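Rondamon Woven Storage Range
Set-up and Care Guide

Section 4: Placing, lining and filling your basket

Read this section before you put the basket into use. It applies to all open-top baskets in the Rondamon range, with or without the Clerngate liner. For lidded models, read Section 5 as well.

4.1 Before you start

You will need:
A soft brush or a vacuum cleaner with a brush attachment
A dry cotton cloth
Small scissors or nail clippers
The liner, if you bought one
The felt pads from the accessory bag

Leave the basket out of its carton for one full day in the room where it will be used. Woven material can take on a slight lean when it is stacked in storage, and most of this goes away once the weight is off.

A faint smell of finish is normal during the first week. Keep the basket away from clothing and bed linen until the smell has gone.

4.2 Unpacking and first cleaning

1. Cut the tape on the carton with the blade set short. Do not push a knife through the top flaps.

2. Lift the basket out with both hands under the base. Do not pull it out by the rim.

3. Remove the paper packing from the inside. Check the corners of the base, where small pieces tend to stay behind.

4. Turn the basket upside down over a sheet of newspaper and tap the base with your open hand. Fiber dust and short ends will fall out.

5. Brush the outside from top to bottom, then the inside. Follow the direction of the strands. Where the weave changes direction, change the direction of the brush too.

6. Wipe the rim with the dry cloth. If the cloth catches, look for a loose end and trim it as described in 4.6.

Note: Do not use spray polish. It collects in the openings between the strands and holds dust.

4.3 Choosing a place

Set the basket on a flat, dry surface. It can stand on wood, tile, stone or low carpet. On deep carpet the base may sink unevenly and the sides will begin to spread.

Keep at least a hand's width between the basket and any radiator, heater or stove. Direct sun through a window will fade dark finishes on one side, so turn the basket a half turn every month or two if it has to stand there.

Bathrooms are suitable only if they have a window or a working fan. Lift the basket once a week and check that the floor underneath is dry.

Caution: Do not place the basket on top of a heated floor vent. The strands will dry out and crack.

Caution: Do not stand lit candles in or next to the basket.

4.4 Fitting the pads and the liner

The pads are optional on carpet and recommended on everything else. The liner is optional, but we suggest it for knitwear and anything with a loose thread.

1. Turn the basket upside down on a folded towel.

2. Press one felt pad at each corner of the base, on the flattest part of the weave. Hold each pad down for a slow count of ten.

3. Turn the basket upright and leave it for an hour before moving it. The adhesive needs time to grip an uneven surface.

4. Shake out the liner and find the seam with the Covus label. This seam goes at the back.

5. Lower the liner into the basket and push the corners down with your fingers. Work from the back to the front.

6. Fold the top of the liner over the rim. It should hang evenly on all sides. If one side is short, the liner has been put in a quarter turn off.

7. Tie the tapes loosely. Pulling them tight will draw the sides inward and strain the rim.

The liner can be machine washed on a cool cycle. Dry it flat. It shrinks in a tumble dryer and will no longer fold over the edge.

4.5 Filling

Put heavy items in first and spread them over the whole base. Magazines should lie flat - standing on end, they push against one wall and the basket will bulge there over time.

The large basket holds up to 774 cubic inches when filled level with the rim. Soft items such as scarves and hand towels may stand higher. Hard items should stay below it.

Do not store wet towels, damp sports clothes or firewood in the basket. For wood, use the metal carriers in the Simões range.

When you carry a filled basket, support it from below. The rim is made to keep the shape of the opening and is not a handle.

4.6 Regular checks

Check the basket every few months, and always when the heating comes on for the season (October in most homes). Dry indoor air is the usual cause of loose strands.

1. Empty the basket and take out the liner.

2. Set the basket near a lamp or window and tilt it toward you until you can see the rim and the inside wall together.

3. Run a fingertip along the twisted border, including the rounded corners. The twists should feel firm and close.

4. Look down the inside wall. Small openings between the strands are part of the weave. A gap wide enough to put a finger through is a fault. On dark finishes the bottom of the basket is hard to see, so use a flashlight there.
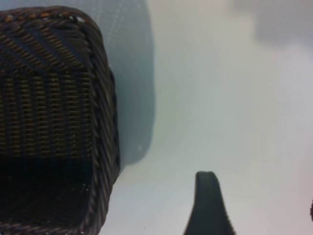
5. Trim any loose end close to the weave with the scissors. Never pull it.

6. If a strand has slipped but is not broken, dampen it with a wet fingertip, push it back into line and let it dry overnight before refilling.

7. Brush out the inside and refit the liner.

Note: Slight differences in color from strand to strand are normal and will show more under strong light. They are not covered by the warranty.

4.7 If the basket loses its shape

Wipe the outside lightly with a damp cloth, pack the basket firmly with dry towels, and leave it for two days away from heat. Repeat once if needed. If the rim still leans, stop using the basket for heavy items.

Do not soak the basket or hose it down. Too much water lifts the finish and can leave pale marks that do not brush out.

Replacement liners and felt pads are sold separately. Have the model name from the base label ready when you order.

Guide revised 2020-08-21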